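Enamel plates and vegetables
Gallery, Virkstead kitchen pages
December 1, 2022

Welcome to the small gallery about our enamel plates. We started to collect them in September, when the shop Lozano was closing its kitchen department and sold the old stock for a very good price. Now we have 8 of them, and we use them every day for sorting vegetables before cooking.

Enamel is a pleasant material to work with. It does not keep the smell of onion, it is light to carry, and the color stays strong for many years. The only weak place is the rim — if you drop the plate on a stone floor, a small piece can jump off and the metal under it will rust.

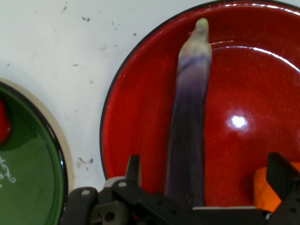 Long eggplants are our favorite for the red plate. The dark purple looks almost black against it, and the pale end near the cap looks even lighter than on a cutting board. We buy this slender kind when we can find it, as the skin is thin and needs no peeling. We cut it in thick pieces, add a little salt and leave it for 20 minutes.

For washing we use warm water and a soft sponge. Steel wool makes the shine go away, and it does not come back. Dried sauce should stay under water for some time first. My neighbor recommended the cleaning paste from Juvis, but I found it too strong for the red ones.

The other plates are waiting for their turn, and I will add them when the light in the kitchen is better. Visitors can also look at our older gallery of Lillent bowls — it has nearly 3,000 visits already, and this was a big surprise for us.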